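Notebook, workshop back bench
October, started 9:20

Stripping the old office towers, second batch. Seija wants the usable parts sorted before the shelves from Fasbridge come in, so I am working through them one machine at a time and writing down what I do. Hanne has the list of asset numbers. I only note what matters for the parts bins.

Side panel off, tower lying flat. Dust was moderate. Brushed the fan and the grille first, then used the small vacuum on the bottom of the case. Don't use the compressed air indoors again, Teemu had it all over the carpet last time.

Cooler off. Old paste was hard and came away in flakes with the plastic scraper. Two passes with alcohol on a lint-free cloth. Left the processor in the socket with the bracket down. I would sooner store board and processor together than have bare sockets going around in a box.

Memory goes in the antistatic trays, labeled by size. Drives go to Aino for wiping, with the machine number on masking tape. Do not put drives in the parts bins even for an hour.

10:45. Bavach bin labels are peeling again. Switched to the paper ones with clear tape over the top until we find something better.

Small tools. We lost 20 minutes yesterday looking for the short ruler and it was under a keyboard. The gray holder plate is up on the metal panel now and things are supposed to go back in it after every machine. Aino asked if we could get a second plate for the drivers. Asked Ritva, waiting to hear. Budget line is 600 for the whole quarter and the trays already took a good part of it.

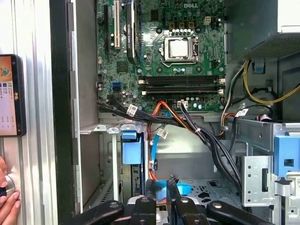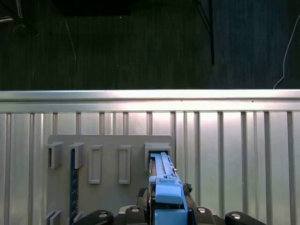 Cables next, and they are the slow part. My rule is to unplug at the board end first, then at the drive, and never pull by the wire. Anything with a barcode label on it keeps the label, as on the black SATA cables in the Dell, so Hanne can match it if the numbers are ever questioned. The blue SATA cable goes in the same bag as the black ones. We had been sorting by color and it was a waste of time. Power supply stays in the case until the board is out.

Graphics card comes out after the cables. Check the slot latch before lifting, two of them broke in the first batch.

11:50. Stopped for lunch. Screws from this case are in the blue lid, not mixed with the others.

To do after:
Ask Teemu where the long screwdriver went
More antistatic bags, medium
Find out if Su wants the empty cases or if they go to scrap
Sweep under the bench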